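Print this page | E-mail this page
24 shares

4. Setting up your fundraiser page

1. Sign in to Losik and choose New page.
2. Enter a title of up to 19 words. Put the name of the person you are raising money for first.

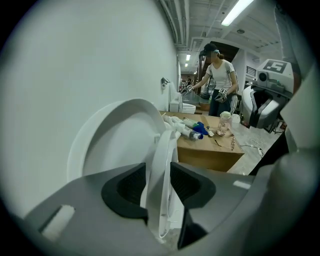

White toilet lid and seat, with a plain white wall behind

3. Type your target in pounds, without a comma or full stop. You can leave this box blank – the page will then show only the total raised.
4. Write your story. The limit is 600 words.
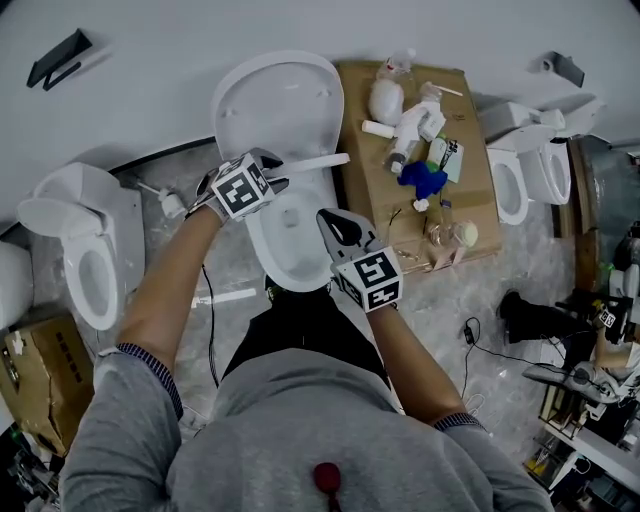

Hospital names and ward numbers should be left out unless the family has agreed to them. Save the draft before moving on.

5. Add the bank details of the person receiving the money. The name must match the account exactly.

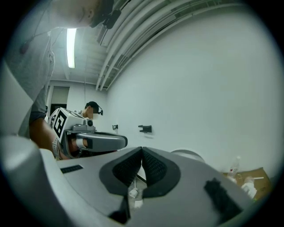 Can I change the account later?
Only before the first donation arrives. After that, write to Nadhirah Tjoa on the Losik help desk and quote form 311.

Caution: a page published without bank details is hidden after 24 hours.

6. Press Publish, then send the link to one friend to test it.

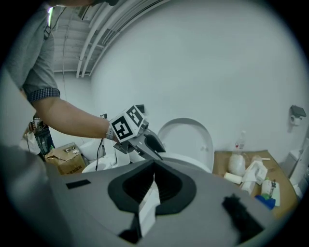 Hand-held gripper with a marker cube on top

Note: payments go out every Monday. Changes to your story show straight away.

0 comments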